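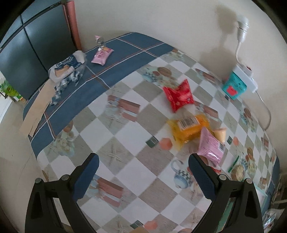
Guide > Clunditz League Manager > Squad > Transfers

4. Adding a transfer

1. Open Squad, then Transfers. Window has to be set to Open or the button stays gray.
2. Tap New Deal. Pick Buy, Loan or Free.
3. Type the fee in thousands – no commas, no currency sign. A fee of 228 goes in as 228.
4. Add the player's old club. Not in the list? Type it in full, eg. Cisternas.
5. Shirt number, 2 and up for outfield. Duplicates get rejectd.
6. Save.

Note: squad notes max out at 133 characters. Longer ones get chopped without warning.

CAUTION: do not close the window with a deal still pending. Deal is lost and the fee stays off your budget. Reopen in September only.

Loans – see section 5. Budget stuck? Ask Elba Jara at the Vavora desk, have your club code redy.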